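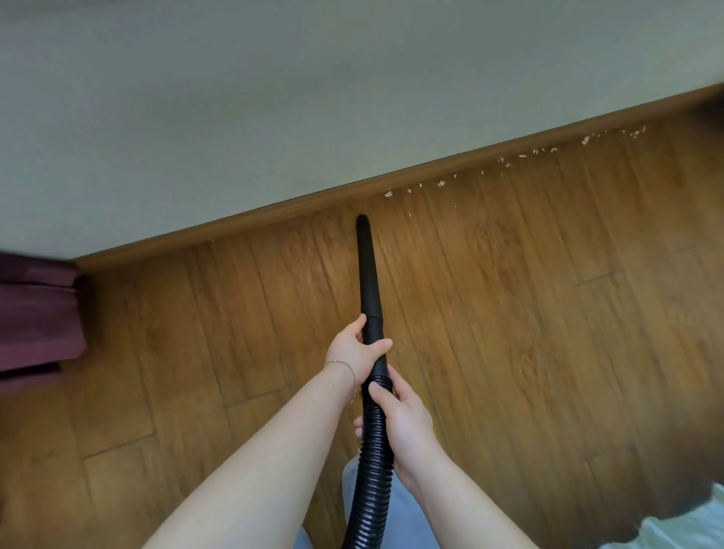
Preparing and oiling a worn timber floor

Contents: Before you start / Tools and materials / Moisture check / Repairs / Sanding / Dust removal / Oiling / Drying and first use / Faults

This page covers solid timber boards and engineered boards with a wear layer thick enough to sand. It does not cover laminate or vinyl, which cannot be sanded or oiled. If you don't know what you have, lift a threshold strip or look at a cut edge where a pipe comes through. Solid timber shows continuous grain down the edge. Engineered board shows a top layer of hardwood over a core running the other way.

Engineered boards with less than 3 mm of wear layer above the tongue should be cleaned and re-oiled only.

Before you start

Clear the room completely, including curtains. Take doors off if they swing over the floor. Skirting can stay on, but quadrant beading pinned to it is best removed, as the edge sander will mark it. Number the back of each length in pencil and draw a quick plan showing where it came from.

Punch all nail heads at least 2 mm below the surface. One raised nail will tear a full belt. Screws should be taken out, the hole countersunk deeper, and the screw driven again.

If the floor has a black bituminous adhesive or an old dark stain around the margins, have it tested for asbestos and lead before sanding. Do not dry sand a sample to see what happens.

Tools and materials

Drum or belt sander, hired
Edge sander, hired
Delta sander for corners
Abrasives in 40, 60, 80 and 120 grit
Vacuum cleaner with hose, crevice tool and soft brush head
Moisture meter with pins
Nail punch and hammer
Filler blades, one flexible and one stiff
Oil, short-pile roller, lint-free cloths
White and red buffing pads
Dust mask rated FFP3, ear defenders, knee pads

The quantities below are for Detwood hard oil, which we use for most domestic rooms. Other oils vary a good deal in solids content, so go by the tin.

Moisture check

Push the meter pins in along the grain and take a reading near each wall and in the middle of the room. Boards in a heated house normally read between 8 and 12 per cent. Above 14 per cent, stop and find the cause. Common ones are a blocked air brick, a slow leak at a radiator valve, or a slab with no membrane. Oil applied over damp boards stays soft and may turn white.

Repeat the readings the next morning. A large shift overnight usually points to ventilation.

Repairs

Replace split boards with timber of the same species and similar age. Reclaimed stock is a better match than new, but check it for worm and let it stand in the room for 7 days before fitting.

Gaps up to 2 mm can be filled with resin filler mixed with fine dust from the 80 grit pass. Gaps from 2 to 6 mm take slivers, glued on one side only so the boards can still move. Wider gaps mean a board has shifted and should be refixed.

Bart Willems, who wrote the first version of this page, recommended slivers cut with a slight taper. They are tapped in until snug, left overnight, and planed off before the first sanding pass.

Sanding

Start with the coarsest grit the floor needs and no coarser. For cupped or heavily worn boards this is 40. For a sound floor with old oil on it, 60 is usually enough.

1. Run the drum sander along the boards, never across. Start it moving before lowering the drum, and raise the drum before stopping.
2. Overlap each pass by half the drum width.
3. Sand the edges at the same grit before moving on to the next.
4. Work through the grits in order. Do not skip one — the scratches left behind will show only once the oil is on.
5. Finish corners with the delta sander, then a hand scraper pulled along the grain.

Vacuum between every grit. Loose grains from a coarse belt caught under a finer one leave long curved scratches.

Empty the dust bag when it is a third full, and empty it outdoors into a metal bin. Dust containing old finish can heat up and catch fire some hours later.

Dust removal

Leave the room closed for an hour after the last pass so that airborne dust can settle. Then vacuum from the top down: window boards, tops of skirtings, radiator fins, floor.

Follow with a dry microfibre cloth on a flat mop. Avoid tack cloths, as some leave a wax residue that repels oil.

Oiling

The floor and the oil should both be between 16 and 22 °C. Stir the tin, do not shake it. Keep the window open on the latch and turn off any underfloor heating the day before.

Apply a thin coat with the roller, three or four boards at a time, working towards the door. Leave for 20 minutes and buff with the white pad until nothing wet remains on the surface. Dull patches have taken more oil than the rest and can be given a little extra while you buff.

The second coat goes on the following day and should be thinner still. One litre in the first coat covers 12 square metres of oak. Pine takes more, particularly near the ends of boards.

Lay used cloths flat outdoors to dry or put them in a bucket of water with a lid. Oily cloths left in a heap can ignite on their own.

Drying and first use

Walk on it in socks after 24 hours. Furniture can go back after three days, with felt pads. Rugs and damp mopping should wait two weeks.

Faults

Sticky after 48 hours: too much oil left on. Rub down with a red pad and a little fresh oil, then wipe dry.

Drum marks across the boards: go back to 60 grit and repeat the sequence. Local sanding leaves a dip.

Dark rings round nail heads: iron reacting with tannin in oak. Treat with oxalic acid solution, rinse, dry fully and sand at 120 before oiling again.

Grey traffic lanes after a year: normal wear. Clean and apply one maintenance coat to the whole room.

Moisture and fault sections revised in January by Lotte De Bruijn.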